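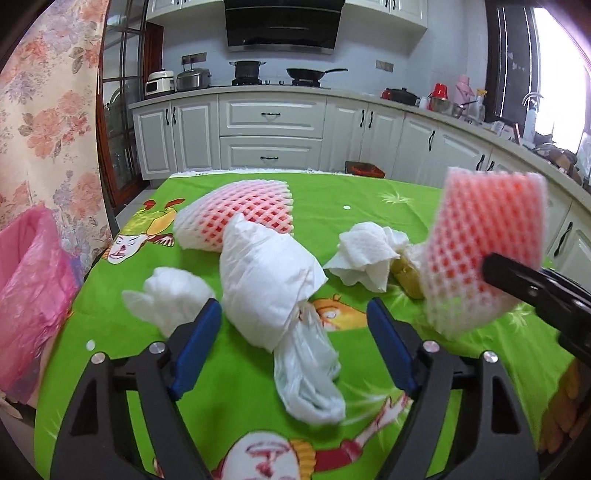 Figure 7. Packing waste on a covered kitchen table: foam fruit nets, paper, a white plastic bag and a sponge.

7. Clearing and sorting packing waste from the table

This section applies to kitchens fitted with the Sturkton under-counter sorting insert. It covers light, dry waste left after groceries are unpacked. For food scraps, see the section on the lidded pail. For glass and cans, see the section on the lower drawer.

7.1 Before you start

Turn off all burners and move pot and pan handles in toward the back of the stove. Plastic film and foam soften quickly near heat and must not be set down on the range, even for a moment.

Check that both liners are seated in the insert. The rim of each liner must sit under the retaining clip on all sides.

CAUTION: Do not gather up the tablecloth and shake it into the bin. Small items wrapped in paper may be lost, and a lace or fringed edge can catch on the drawer runners.

7.2 Sorting procedure

1. Hang a collection bag over the edge of the table on the side nearest you. Leave enough of the bag on the tabletop to hold it in place.

2. Open every paper bundle before discarding it. Paper towel is often wrapped around fruit, cutlery or breakable items, and a full bundle can look much like an empty one. Set the contents to one side.

3. Pick up foam fruit nets one at a time by the rim. Do not pull on the middle of the mesh. The cells tear easily and leave crumbs that cling to cloth.

4. Flatten each net and place one inside another. Nets in good condition may be kept for storing pears, peaches or light bulbs. Put torn nets in the collection bag.

5. Shake out crumpled plastic bags, fold them lengthwise and press out the air. Tie them loosely. A bag with its end left trailing can work its way between the liner and the wall of the insert.

6. Collect used tissue and paper napkins last. Place them in the left liner (general waste). Clean, unused paper towel may be rolled up again and kept.

7. Return sponges to the sink. A sponge may be partly covered by a napkin or bag, so lift loose paper before sweeping anything into the bin.

NOTE: On printed tablecloths, small white scraps may be hard to tell from the pattern. Pass a flat hand over the cloth from the far edge toward you.

7.3 Loading the insert

Open the drawer fully by its handle until the stop is felt. Place foam and film in the right liner and paper in the left. Press down with an open palm only. The maximum fill line is 71 mm below the rim. If the load is above this line, the drawer front will not close flush and the runner may come off its track.

Where the cabinets turn a corner, close the neighboring drawer first. Two drawers opened together at the corner will strike each other and mark the fronts.

7.4 Replacement liners

Use Flenum liners, part 447, supplied in packs of 2. Other liners may be used if they reach over the rim on all sides. Benavides fruit-box sacks are too narrow for this insert.

Local rules for foam packaging differ. Check with your waste collector before placing fruit nets in a recycling container.

Section revised May. Text: Sunita Dvorak, product documentation.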